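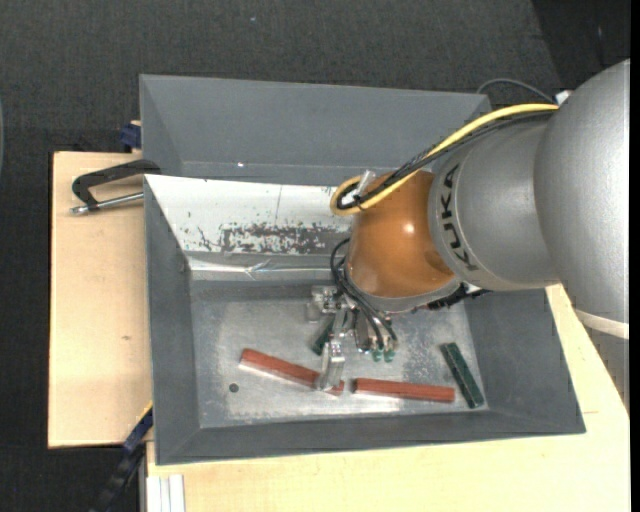

Page last changed: 2023-10-10

Bin picking, Pandcombe cell. Notes so the next person doesnt have to ask.

Target for this batch is 110 episodes, bars only, red and green mixed. Got 50 usable before lunch, rest this afternoon if the cables behave. Naming as before, pandcombe_bars_ then the run number. Don't reuse numbers from scrapped runs, leave the gap.

Start positions: tip the bars in by hand, do not arrange. First lot from last week were all laid out far too tidy and the policy learnt to go for the middle of the floor whatever was there. Want bars against the walls, bars touching, one half under another if it falls that way. If a bar ends up in a corner leave it there, those are the ones we're short of.

Clamp on the join between the two bins: check it at every break. Bin had crept towards the arm by the end of the first session, couple of mm maybe, enough to spoil the wall picks. Re-zeroed after, and threw away the last few runs before it. Haven't gone back to see if the earlier ones are affected. Should do.

Yellow cable and the black ones next to it. Loop by the orange joint pulls tight when the wrist goes right round. Operators please unwind before the next pick, dont just carry on from where the last one finished. Had 2 stops from this today, both logged as aborted. Keep aborted runs in their own folder, Tarkby loader reads everything it's pointed at and won't skip them.

Gripper hoses ok so far. They do get in the way of the bar in the overhead view on steep approaches. Left it, the model will have to cope with that on the real job anyway. Might be worth tagging.

Metal floor is a pain. Reflections shift when the blind moves and green on grey is poor in the dull light, the dark green nearly vanishes in the depth image. Tried the Silell matt spray on a scrap panel, takes the shine down but comes off where the fingers scrape. Not doing the bin with it. Blind down, overhead lights on, same for every run, write it in the log if you change it.

Flaking on the far slope: detector put a box round it as a bar a few times with the old weights. New weights not checked.

Labels: success = bar clear of the rim and held for 2 seconds. Dropped after that still counts as success, put a note. Nudges that free a stuck bar are NOT failures, label as nudge and keep them.

To do
- back up to the Mogensen drive before retraining
- redo the hand-eye calibration, last one was before the bin moved
- spare hoses, ordered, expected November
- ask whether grey bars are wanted in the next batch or still just the two colours
- check timestamps on the wrist camera, looked late agian in run 37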